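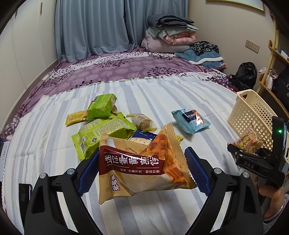
Tuesday, March 2024

Snacks again, and I have had quite enough of snacks, though I will say they have taught me more about writing a rulebook than the whole of February did. I promised myself I would put this down while it was fresh and before the kettle, and of course I have already had the kettle.

The rules for the home recordings are due to go round to everyone at Bradwood by the end of the week. They are meant to fit on 2 sheets of paper, and this morning they were a good deal longer and full of my asides. Samah Ait Ali read them over breakfast and rang me with her mouth still full of toast. She was very kind. She said she liked them, and that she'd got to the end of the section on picking things up and couldn't have told me whether she was allowed to pick anything up. So we spent the day going through them with the grippers in our hands, reading each rule aloud and then trying to do exactly what it said and nothing else, which I recommend to anyone who has ever written instructions and felt pleased with them.

Take the old rule four. "Grasp the item securely at its centre." Lovely, I thought, when I wrote it. But a bag of biscuits hasn't got a centre in any sense that helps you. The big tan and orange one, with the waffle-looking biscuits printed on it and 迷你蛋黄煎饼 across the maroon band, is a shiny wrapper with folds all over the place, and it has its own ideas about where it would like to be held. Samah took it one way and I took it another, and we were both obeying rule four. Then we had a long talk about squeezing. A person recording at home gets nervous of dropping things and clamps down, and if every recording shows a bag being throttled then that is what the machine will learn, poor thing, and some day it will do the same to somebody's crisps. The new wording is "Bring the pads to the bag until it is held, then stop closing. Lift a little and wait a breath before moving on." I put in the breath. Samah wanted "one second". We have kept the breath for now and I expect to lose it when Ashour gets hold of the draft.

The business of two hands took up most of the time before lunch. The old version said "use both grippers where appropriate", and I am ashamed of that one, I really am. Where appropriate! I might as well have written "do it nicely". What we want is that one gripper may steady while the other one lifts, that they don't cross, and that if one has nothing to do it rests somewhere in plain view and keeps still. I had a habit of fidgeting with the spare one, opening and shutting it like a crab while I was thinking, and I never noticed until we played some of mine back at half speed. Click, click, click, all the way through. So there is now a line about idle hands, and Samah says I may as well sign it.

Then bodies. It is very easy to get a knee or an arm into the picture when you are working on a bed, and the Trillard people, who look after the privacy side for us, were quite firm on the telephone that a bit of limb is allowed and a face is not. That made a much shorter rule than I had. I had written a paragraph about modest clothing and rolling up sleeves, all of which has gone. "No faces, and that includes mirrors, photographs and shiny pans." I added the shiny pans myself and I am rather proud of them.

We did go round and round on tidying, and I don't think we have finished. My feeling has always been that the room should be left as the people who live in it leave it. A heap of folded quilts, a blanket with leaves on it, a backpack with its straps trailing, the basket at one side: a machine that is going to be of any use in a home has to cope with all that. Samah agrees in general and worries in particular. If we say "don't tidy", she thinks people will take it as leave to record in a muddle, with letters and medicine boxes and bank cards lying about. If we say "tidy", they will strip the bed to the mattress and put everything in the next room, and then we have hundreds of recordings of life in a furniture shop. She's right on both counts, which is annoying in a friend. We tried "Leave the room as it is, and remove only what is private", and then a short list of private things: post, prescriptions, keys, screens left on, anything with a name and address on it. The keys came from Trillard. I wouldn't have thought of keys, but apparently a clear view of one is enough to get another one cut.

Labels were the part I had looked forward to. Everything that gets picked up is supposed to be named in the notes, and people name things in the most wonderful ways. I have had "green one", "other green one" and "the good biscuits". You'd laugh, and then you'd be the one at the desk trying to work out which green packet was meant, the long one lying on its back or the blocky one next to it. We settled on colour, then kind, then whatever is printed largest on it, copied exactly as printed and in its own script. Please don't translate, please don't guess, and if the thing is lying face down then say so and leave it at that. "Lime-green packet, back side up" is a perfectly good label. I have underlined it in the draft. I find people are shy about writing that they don't know, so I have put in a sentence to tell them they won't be marked down for it.

After lunch I did the count for the covering note, and it gave me a bit of a turn. Out of 559 recordings handed in so far, 219 had to go back for doing over. I'd been telling everyone it was a few. When I sat and read through the reasons, hardly any of it was carelessness. It was people starting to move before the little pause at the beginning, or stopping the instant the thing was let go, or going back to have another try at a dropped packet and then cutting the drop out because they were embarrassed. They were good, willing people following my rules as well as my rules could be followed. I felt quite low for half an hour and ate something out of a yellow wrapper that I'm fairly sure was on Samah's list.

So the drops now have a section of their own, and I have moved it up to the first page where it can't be missed. Keep the drop. Keep the second try. If the packet slides under the blanket, let it slide, and go after it with the gripper as long as you can do that without force. Only stop if something is going to break, or spill, or if the cat arrives. Samah asked whether the cat needed to be in an official document. I said had she met any cats.

There's the safety part too, which I have hardly touched and which I mustn't leave to the last minute as I did with the labels. Wrists, mainly. The grippers are no weight at all for the first ten minutes and then by the end of a morning you know you've been holding them. I want a proper break written in, with a length of time attached, and I don't want it to say "as needed", for we all know what becomes of a break that is taken as needed. Pratasex had theirs set down very strictly when Samah was with them and she says everybody grumbled and everybody's arms were fine. I'll ask her to dig out how they worded it. I want something in about fingers as well, and keeping them out of the linkages. I pinched myself again this afternoon and said a word which is on the recording — so that one is going back too, and I suppose I had better make it 2 sheets and a line about language.

Samah stayed until it was getting dark and we had soup. She took the marked-up draft home in her bag and has threatened to return it with half the adjectives gone. I've got the clean copy, and I have just this minute noticed that I numbered two of the rules eleven. Will fix it in the morning, and ring Ashour before ten, and buy more biscuits, plain ones this time, in a wrapper that lies flat.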